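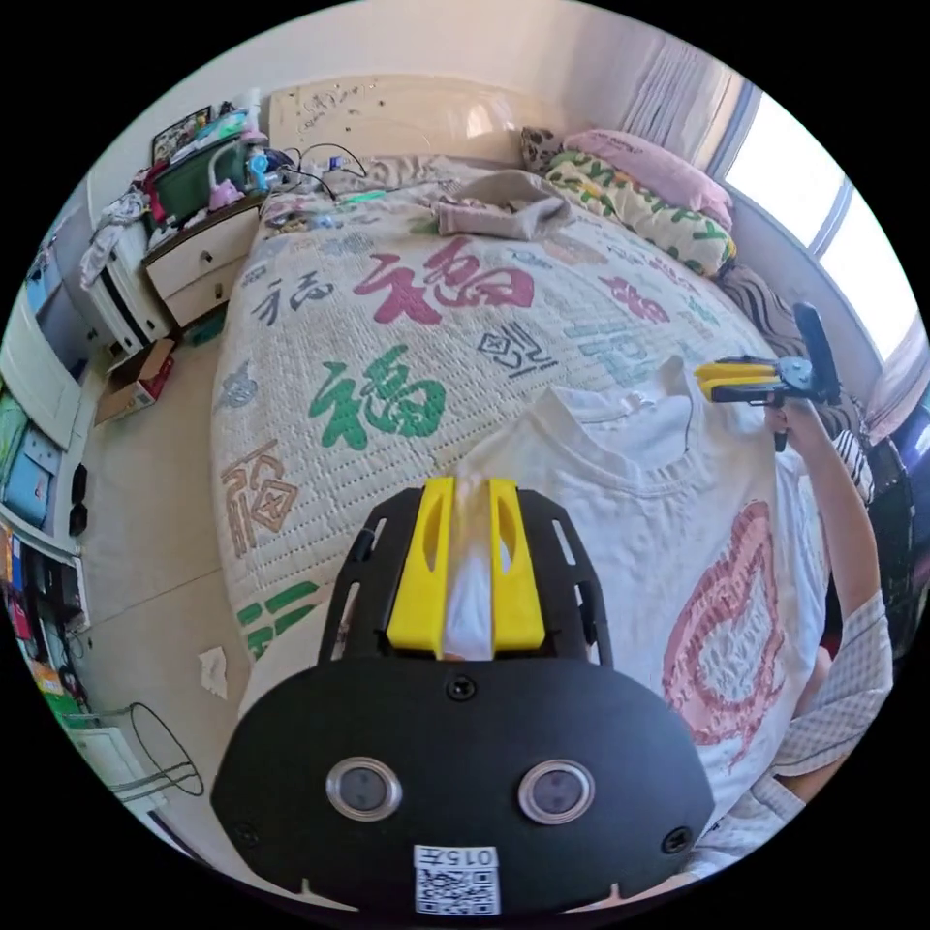 Leanne Staniforth objected at the mid-project review that a folding time means little unless the finished size is fixed first, and asked which size we had used. Section 2 was rewritten after her comment.

## 2. Method

The target was a folded rectangle that fits the Rodano drawer insert upright, print facing out. Garments were adult T-shirts with a ribbed round neckline. Each was laid flat on a made bed before timing began. Two sequences were compared:

- **Sequence A (thirds):** sides to centre, hem to neckline, fold again.
- **Sequence B (half first):** sleeve to sleeve, sleeves in, then thirds from the hem.

Amber Dobson kept the log. A fold was rejected if the neckline was visible on the outer face or if the packet fell over when stood on its edge.

## 3. Results

We logged 1,029 folds, of which 23 were rejected. Most rejects came from Sequence B, where the first crease drifted off the centre line and the printed panel ended up split across two faces.

A quilted bedspread holds cotton in place better than a bare tabletop, but its stitching hides small wrinkles, and these only show once the shirt is in the drawer.

## 4. Limitations

Long sleeves and collars were not tested. Shirt colour was not recorded before Tuesday of the second week, so Table 3 omits the earlier entries.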